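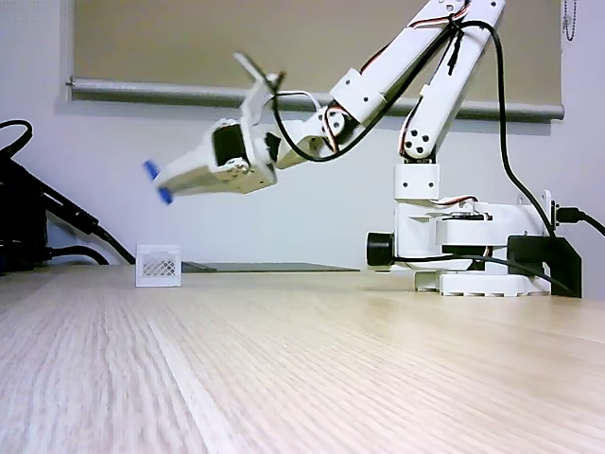 Jayanthi Joseph objected in her interview that the arm had taken over the part of the job she could do while talking, and had left her the part she could not. Her remark recurs, in milder terms, in most of the accounts collected at Testusero, and it frames the results reported in this section.

### 4.2 Redistribution of bench tasks

Before the trial, each kitting bench was staffed by one worker who picked parts, filled the baskets and signed the tally sheet. Under the Modatbridge procedure, picking and placing are assigned to a tabletop arm. The worker sets out the parts, clears faults and signs as before. Over 172 shifts, time spent handling parts fell at all benches, while time spent watching and waiting rose. Supervisors had budgeted for the first change only.

Two labour effects follow. Attention is now required at irregular intervals, and workers were reluctant to leave the bench even when the procedure allowed it. Responsibility for a short basket also remained with the person who signed, although that person had no longer filled it. Senthil Arumugam asked that the sheet carry a separate line for the arm. The request was granted in January at three benches.

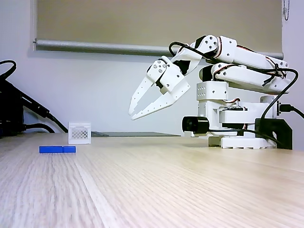 **Figure 2.** Bench layout with the arm, gripper open, two blue blocks and the basket.

Pay grades were not revised during the trial. Workers who cleared more than 900 faults described the task as maintenance, whereas the site classification still lists it as packing. We return to this mismatch in Section 5.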